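自制夹爪这条线断了好久没更，接着写。目标没变：做一个能从地上捡扁平东西的两指平行夹爪，先在仿真里跑通，再往工作间那台旧机械臂上装。

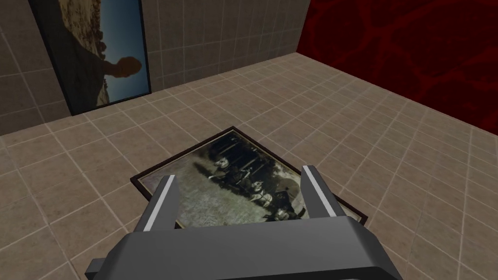
捡相框比捡杯子、盒子麻烦得多。杯子有侧面可以抱，相框平躺在地上，能抓的只有边框那一点厚度。手指下去早了碰不到边，下去晚了指尖先顶地砖。这两周基本都耗在这件事上。

2/ 先说硬件，问的人多。手指是自己画的，直板，指尖收窄，内侧贴一条硅胶。第一版指尖没收窄，贴地的时候整块底边先着地，框还没夹到，腕部电机已经报过流了。收窄之后好很多。

3/ 硅胶条换过三次。最软的那种夹得牢，但是松手的时候会粘，框被带起来一个角再掉下去。现在用的偏硬，表面磨过。厚度别贪，厚了手指合拢时会往外顶，开合行程就不准了。

4/ 电机用的是 Pralico 的小减速电机，带编码器。单价不贵，但线很短，必须自己接长。我第一次接长没加屏蔽，编码器读数一直跳，查了两个晚上才查到线上。接头后来全部重压了一遍。

5/ 仿真环境是 Lukian Horobets 帮忙搭的，房间、地砖、墙面都是他弄的。我只管夹爪模型和控制。模型直接从图纸导出来，碰撞体另外做了简化版，每根手指用几个凸块拼。原始网格拿去算碰撞，机器风扇响得像吹风机，还会穿模。

6/ 控制流程目前是这样：
从上方对准，手指全开
转腕，让开合方向和框的短边平行
下降，离地 2 毫米停
慢慢合拢，夹到边之后先轻轻提一点
力够了再抬

中间任何一步读数不对就退回上方重来。

7/ 转腕这一步最容易错。框斜着放的时候，角度估计有时会差九十度，把长边当短边，手指张到最大也跨不过去，直接压在画面上。仿真里无所谓，真机上要是带玻璃就麻烦了。现在加了一个判断：估出来的宽度大于最大开口，就换一个方向再算；两个方向都不行就放弃，报出来让人处理。

8/ 跑了 300 次，框的位置和角度随机。失败的多半集中在靠墙那一圈。夹爪外壳太宽，框离墙近的时候外壳先碰墙，手指根本到不了位。Anderson Barbosa 建议把外壳两侧的凸台削掉，我看了一下，固定螺丝就在那里，要削得重新排。先记着。

9/ 另一个问题是光滑地面。合拢的时候如果一根手指先碰到框，会把框推着走，另一根手指碰到时角度已经偏了。试过加快合拢，推得更远。试过放慢，好一点，时间也变长。最后的办法是先碰到的那一侧停住，整个手往那边平移一小段，等两边都接触了再一起加力。代码难看，但是能用。

10/ 摩擦系数我一开始是随便填的，结果仿真里很顺，真机上打滑。Kirsty Cruickshank 让我用斜板测：把贴了硅胶的小块放在框的边料上，慢慢抬板子，看什么角度开始滑。测了几块不同的木料，取最低的那个填进去。仿真成功率马上掉下来，不过和真机接近了，调参总算有参考。

11/ 真机进度：夹爪已经装上臂，空载开合正常，连续开合 3705 次之后左指导轨开始有一点松，加了垫片。提着框在空中停一分钟没有下滑。还没有试过从地上捡，工作间地面不平，得先垫一块板。

12/ 材料花费到现在一共 474，不含机械臂，也不含我报废的那几块打印件。最贵的是电机，其次是导轨。导轨可以买便宜的，滑块别省，便宜滑块晃得厉害，手指一长，晃动全放大到指尖。

13/ 有人问为什么不用吸盘。吸盘对玻璃面确实方便，我也有一套。但我要捡的东西里有布面的、有裸木板的，吸不住。再说气泵太吵，工作间隔壁有人住，晚上没法开。

14/ 接下来要做的：外壳改窄，螺丝挪到背面。腕部加一个小相机，现在只靠上方那个，手一下去就把框挡住大半，最后几厘米等于闭着眼走。还有就是把靠墙的情况单独处理，先把框往外拨一点再抓。

15/ 图纸等外壳改完再放，现在这版放出来你们照着打，过两天还得重打。手指的文件可以先给，要的在下面留言，打印的时候立着打容易断层，躺着打。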